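Platov home cholesterol kit: a lot of box for very little blood

13 August 2019

I have a drawer full of home health tests that promised to save me a trip to the doctor. Most of them ended in a trip to the doctor. So I came to the Platov finger-prick cholesterol kit, at $38 for a pack of four, expecting to be let down.

You get four lancets, four test cards, some alcohol wipes and a leaflet in type so small I needed my reading glasses and a lamp. The card needs one big drop of blood. My first finger gave up half a drop, which the card refused, and that was a quarter of my money gone. The leaflet does mention warming your hands first, but on the back, under the storage advice.

My second try worked, and after 15 minutes I had a color to match against a printed strip. The strip has wide bands. Mine fell between "desirable" and "borderline" - the one place where you'd want some help deciding. I tried again the next morning before breakfast and landed plainly in "borderline." Was that a real change, or a different light bulb? I couldn't say, and the leaflet couldn't either.

It also gives you total cholesterol and nothing else. My doctor's office runs the full panel, and the nurse goes over the good and bad numbers with me.

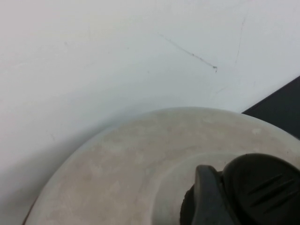
The rival kit from Bruvico costs $28 and has you mail the sample to a lab. I used it last October and waited nine days, but I got actual figures on paper that I could take to an appointment. If you must test at home, I'd go with that one.

Platov's box says "peace of mind in minutes." I got a sore finger and a shade of green. If you're due for a blood test, book the blood test.

Score: 4 out of 10

3 comments

cardigan_weather: Same trouble with the drop size. Wasted two cards out of four and gave the rest to my sister.

Milltown Reader: Bit harsh. Mine matched my lab result fine.

pjk: Does the Bruvico one need fasting?

Shares: 28

Contact us | Copyright 2019 | Back to top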